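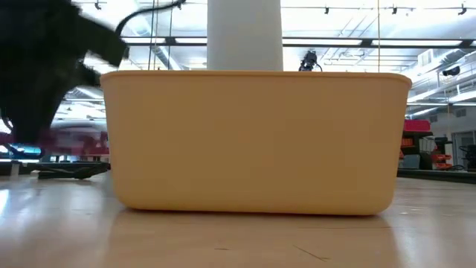

Courses > Housekeeping and Storage Skills > Unit 2 > Handout: Open Bins

3/24/26
By Anca Olteanu

Overview | Schedule | Handouts | Reading | Contact

Unit 2 covers open storage, meaning anything kept in a container with no lid. Closed storage was Unit 1 and stacking shelves come later. Bring this handout to the practice session, along with your notes on sorting.

1. What an open bin is for

An open bin holds things that are picked up and put back many times a day. Toys, clean cloths, mail to be sorted and packing paper all do well in one. Food, papers you need to keep flat and anything that must stay free of dust do not.

A large rectangular plastic bin is the usual choice for a shared table. Straight sides sit well against a wall or against each other. Look for a rounded rim, which is easier on the hands than a thin cut edge, and for rounded corners, which wipe clean in one pass. Smooth walls take a label well. A matte finish hides small scratches but shows greasy fingerprints, so plan to wash it now and then.

Many bins are a little narrower at the bottom than at the top. The measurement on the store tag is nearly always taken at the rim. Measure the base as well before you plan a layout, and write both numbers down.

2. Where it goes

Put the bin on a flat surface with its long side facing the person who will use it. Reaching over a short side means reaching further, and things at the back get forgotten.

Height matters more than most people expect. From a chair, or from a child's height, a deep bin on a table is a plain wall and the contents are out of sight. If the users will be sitting down, do one of these:

- use a shallower bin
- move the bin to a lower surface
- put a label on the front wall, facing out

Leave 20 cm of clear table in front of the bin. That strip is where people set things down while they decide where they belong. If it fills up, the bin is too small or is being used for the wrong things.

On a wood tabletop, lift the bin to move it. Grit caught under the base will mark a glossy finish when the bin is dragged. Wipe the underside before you set it down.

3. Filling

Large and heavy items go in first, flat side down. Soft items fill the gaps. Stop below the rim - if anything sticks up past it, the next person will start a pile beside the bin.

Do not mix more than two kinds of things in one bin. Three kinds turns into a search every time. If you need to divide the space, a piece of stiff cardboard cut to the inside width is enough.

4. Emptying and resetting

A reset means taking everything out, wiping the inside, and putting back only what belongs. Do it with the bin on the table and work from one end to the other. Sort onto the table in groups, and leave the unknown items until last.

Wash plastic bins with warm water and dish soap. Dry the corners with a cloth. Scouring pads leave a rough surface that holds dirt.

Practice task

Work in pairs. Each pair gets one bin of mixed household items and 60 minutes. Empty it, sort it, choose what stays, and reset it. Write down which items you left out and where you would keep them. Hand in one sheet per pair with both names on it.

Students who took the October session can skip section 4 but still need to turn in the task sheet.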